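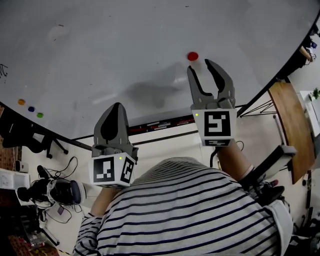

Most written rules for hand-held gripper work were put together by people who never had to follow them for a full shift. Jidach is looking for 25 participants to test whether ours are any better. You will pick up and place small colored discs on a white tabletop, a gripper in each hand, following a draft code of practice we call Floltero. The draft says the printed markers below the jaws must stay uncovered at all times. We doubt anyone manages that for long, and we would like to see where it fails.

Sessions run in March at our Chisholm building, Room 914, and last two hours with a break. Pay is $25 an hour, including any time spent arguing with us about the wording.

You should be 18 or older and able to work standing up. No robotics background is needed. If you have helped write a standard before, please say so, as we can take only five people who have.

Noemi Guerra runs the sessions. Guido Pellegrini keeps the list of complaints, and every one goes into the published report with our reply next to it. We make no promise that the code will survive.

To apply, write to Noemi Guerra at Jidach with a few lines on a work rule you once thought was pointless. Stay under 500 words.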